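Search this site
Enter keyword
Go

We're hiring a claims person (and I'd love it to be you)

Hi! I run the small claims desk at Hulum, a marine insurance broker with 24 people and one very old coffee machine. We look after cargo owners and small boat fleets, and I need another claims handler to start in August. I've never written one of these before, so bear with me.

The job is mostly talking to people whose stuff got damaged on the way to somewhere. A container leaks, a pallet gets dropped, a ship sits outside port for two weeks and the fruit doesn't make it. They call us, they're usually upset, and you help them put a claim together and push it through with the insurer. Last year the desk opened 859 files between four of us, so you won't be bored!

You'd start on general cargo, which for us means textiles, furniture and machine parts. After a few months you'd pick up some of the Cletov account (they ship household goods and they ship a LOT of them), and I'd sit with you on those until you're comfortable.

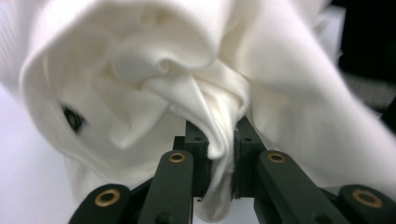 You'll also be dealing with surveyors, mainly the folks at Ranasinghe, who are great but write very long reports. If you can read 19 pages and tell me in a paragraph whether the water was fresh or salt, we're going to get along fine.

What I'm looking for: a year or two in claims, freight or a shipping office. Marine experience is nice but I can teach you that part. I can't teach you to call people back, so please be somebody who already does. You should write a clear email and be okay with spreadsheets. We keep everything in a system called Droluvell, which is slow and a bit cranky, and you'll learn it in a week.

Hours are regular office hours, with two days a week from home once you're settled in. We take turns on the after-hours phone, one week out of every 4, and that's paid extra. We cover your exam fees too, if you want to study.

To apply, send me a resume and a few lines about a time you had to give a customer bad news. No fancy cover letter needed. I'd like everything in by 8th July, and I'll answer everybody, even if it's a no.

3 comments

harborcat: Is this open to someone coming from auto claims? Six years in but zero boats.

Reply from the claims desk: Yes, please apply! Half of us came over from auto or home.

lowtide_m: Does the after-hours phone ring much? Asking for my sleep.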